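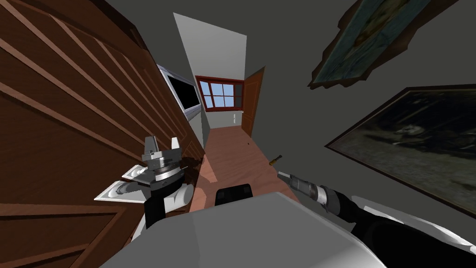
Paneled wooden door beside a narrow hallway.

The Brundel records office says its adoption files are open. It said so in December, in a press notice that several papers ran close to word for word, and it said so again last week when I called to ask what "open" meant. I still don't have a good answer.

The files cover children who passed through the Crăciun home before it closed. The office puts the number at 1013. Of those, 159 have been scanned and can be requested by the adoptee, or by a birth parent with proof of the birth. Proof of the birth is usually in the file. You can see the problem.

Gheorghița Gavrilă has been asking for hers for years. She was placed with a family in Holtodcombe as an infant, and the only paper she holds is a one-page decree with her birth mother's name left off. When the notice came out she applied the same afternoon. She got a form letter telling her that her file was "in the queue," and a bill for the search fee.

"They charged me to look in a box they say they haven't opened yet," she told me. 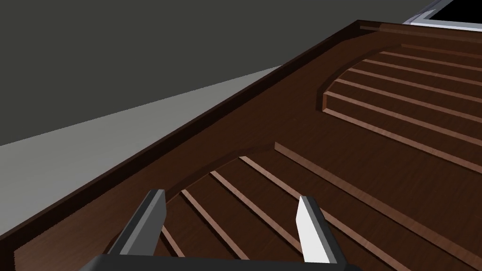

Dark wood with slats, seen from overhead.

Then there is Stoketti, the DNA testing firm brought in to help. The plan is that adoptees send in a sample, relatives send in a sample, and matches get passed along. The firm talks of 600 kits sent out so far. I asked how many came back and was told the figure was "commercially sensitive." I asked how many matches had been made and got the same words in a different order.

I'm not against DNA testing. Plenty of adoptees have found a half-sister or a cousin that way. But a test tells you who you are related to. It doesn't tell you who signed the consent form, or whether your mother was in the room when it was signed, and those are the questions people from Crăciun keep asking.

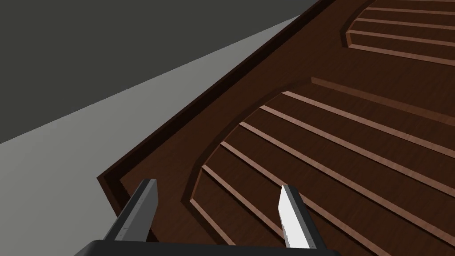 Reddish-brown wood grain, close up.

Yevhen Chornovol, a lawyer who acts for a group of the adoptees, thinks the office is stalling until the older parents die. I wouldn't go that far on what I've seen. Slow offices are often just slow. Still, he showed me two letters, sent to two different clients, giving two different reasons why the same ledger couldn't be copied. In one it was too fragile. In the other it was missing.
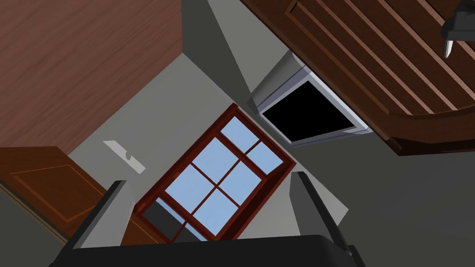
The office has now promised an outside review, with a report to follow and no date set. Its staff will choose the reviewer, and the reviewer will see the files the staff select — 200 of them, already pulled. That gives you a view much like the one through the kitchen window in the picture, six panes of flat pale-blue sky with something dark and blocky in front of the lower ones. I'd want to know who picks the 200, and whether the ledger is among them. I've put both questions in writing and will print the reply if I get one. Readers who have had a letter from the office about a Crăciun file are welcome to send me a copy, with names blacked out if you prefer.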